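Chapter 7
Notifications and Interruptions

What this chapter covers

7.1 What a notification is
7.2 Channels and priority levels
7.3 Quiet hours and who gets through them
7.4 Lock screen privacy
7.5 Notifications on paired devices
7.6 Review and practice

Before you start

You will need a phone that you are allowed to change the settings on. If it belongs to a school or an employer, some of the menus in this chapter may be locked. Chapter 2 explained how to tell whether a phone is managed. Write down your current notification settings, or take screenshots of them, so that you can put everything back when you finish the exercises. You should also have read Chapter 6, which dealt with app permissions. The permission to send notifications is one of those, and we will not repeat the steps for granting it.

Opening case: the Dosel delivery office

Bo-ram Heo managed the front office of Dosel, a small delivery firm. In September she was given a new work phone and moved her apps over from the old one using the backup method shown in Chapter 5. The apps came across without trouble. The notification settings did not. Every app went back to its default, and most defaults are loud.

In her first week with the phone she received 290 notifications. The phone keeps a history of them, and she went through it one evening at the kitchen table. She found that 185 came from one scheduling app, Cendden, which sent a message every time a driver changed status. Another 46 were sales messages from a shopping app called Stilska that she had opened twice. The rest were texts, missed calls, calendar reminders and system messages. Two of the missed calls were from her son's school.

She had seen the first call too late and the second one not at all. Both had been pushed down the list by newer items, and she had gotten into the habit of swiping the whole list away without reading it. She did what many people do next and turned off all notifications. That worked for an afternoon, until a driver needed a gate code and could not reach her.

Keep this case in mind as you read. We will return to it in sections 7.2 and 7.3, and the exercises at the end ask you to work out a set of settings for her phone.

7.1 What a notification is

A notification is a short message that an app hands to the operating system. The app does not draw it on the screen itself. It gives the system some text, an icon, a category and sometimes a button or two, and the system decides what to do with them. Depending on your settings, it may play a sound, vibrate, light the screen, show a banner, add a line to the list, put a dot on the app icon, or do nothing you would notice.

This matters because it means there are two places to look when a notification is bothering you. One is inside the app, where you tell it what to send. The other is in the system settings, where you tell the phone what to do with whatever arrives. Many apps have a long page of switches under a heading such as "Alerts" or "Messages from us". Turning off a switch there stops the message at the source. Turning it off in the system settings lets the app keep sending, but the phone does not show it.
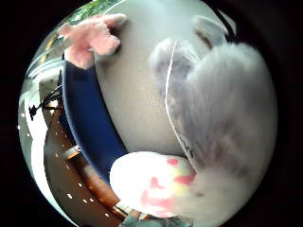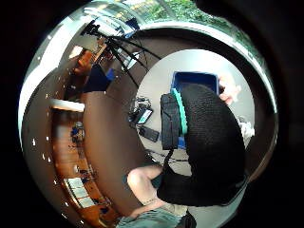
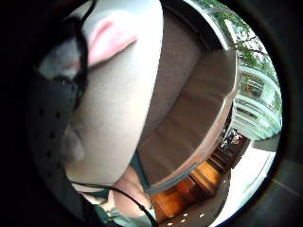

The screen is the part of a notification that people think of first, but it is only one of several outputs, and each can be set on its own. Sound carries across a room. Vibration can be felt in a pocket and is often missed when the phone is set down on something soft. Light is the weakest of the group. A phone lying on the floor with its screen lit, like the one beside the black knitted object in the second picture, gets attention only from a person who happens to be looking that way. If a message must reach you while your hands and eyes are on other work, give it a sound. If it can wait until you next pick up the phone, a silent line in the list is enough.

Most phones also let you choose how long the screen stays on after a message arrives. The setting is usually under Display and not under Notifications, and the time is often given in milliseconds in developer menus - a value of 2000 means two seconds. You do not need the developer menus for anything in this chapter.

Banners, lists and badges

A banner appears at the top of the screen while you are using the phone and then goes away. The list is what you see when you pull down from the top edge. A badge is the dot or number on an app icon. Clearing one does not always clear the others. In some apps, swiping a message out of the list leaves the badge in place until you open the app - a common source of confusion for new users.

Try it now

Open Settings, choose Notifications, and find the history page. If history is turned off, turn it on and come back to this exercise tomorrow. Make two headings on a sheet of paper: "Wanted to know right away" and "Could have waited". Put each app in the list under one of them. An app may belong under both. Seo, a messaging app used by several of the drivers at Dosel, carried urgent texts as well as group chatter, and Bo-ram Heo wrote it down twice.

Keep the sheet. Section 7.2 shows how to divide an app like that into channels, so that the urgent messages make a sound and the others arrive silently.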